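Facilities > Stoldale Arena > Court Inspections
30/11/2025
By Liette Cormier

Pre-season court check, main floor, with comments

The last inspection sheet, filled in back in September, had every box ticked and not one comment. I have never walked a basketball court that earned that, so I started over. Items are marked OK, FIX or NOT CONVINCED.

1. Playing surface, clean and dry: OK
Mopped before I got there. The baseline near the visitors' bench still feels slick under a dry sole. I've put OK because it passed on the second try, but check it again before tip-off.

2. Floor panels level, no raised seams: FIX
Two seams lift when you step on them, both between the free throw line and the left corner. The installer, Yordanov, says this is normal settling. Maybe so. A player who lands on one won't care what it's called.

3. Basket supports locked and weighted: OK
North and south both locked. I leaned on them and they stayed put.

4. Padding on supports and backboard edges: FIX
South support pad has split along the bottom and somebody has taped it. Tape is not a repair. The pad needs to come off and be replaced, and "on order" should have a date next to it.

5. Rims and nets: NOT CONVINCED
Rim height is right at both ends. The breakaway on the north rim comes back slowly after a pull. Dritik serviced it and left a sticker saying so, with no note of what was done. I'd like the note. 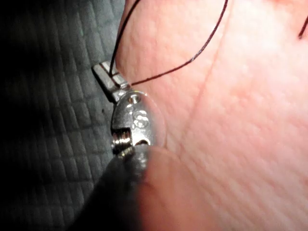 6. Sideline clearance: FIX
The scorer's table is fine. The camera positions under the south basket are too close, and so are the folding chairs beside them. I was told they get moved on game day. They were in the same place last season, on game day.

7. Players' jewelry and loose items: NOT CONVINCED
The rule is posted in both locker rooms - no rings, chains, earrings or bracelets on the court, taped or not. The officials check before games. For practice there is no check at all, and I couldn't find anyone who thought it was their job.

8. Shot clocks, horn and backboard lights: OK
Tested together, 4 times. All worked.

9. Exits and aisles: FIX
Posted capacity is 3,149, and that number assumes all the doors open. The northeast one sticks. I got it open with a shoulder, and a kid or an older fan might not. Semau has the door contract and should be called this week.

10. First aid and defibrillator: OK
Cabinet unlocked, battery light green, pads in date. Ice machine works. It took me some 30 seconds to walk there from center court, and I wasn't hurrying.

Overall: not passed. Items 2, 4, 6 and 9 have to be closed before the floor is used for a game. Items 5 and 7 need an answer in writing. I'll do the recheck myself, and I'd prefer to see the work and not a photo of the work. Please leave my comments on the sheet when it gets copied over - the previous ones seem to have gone missing.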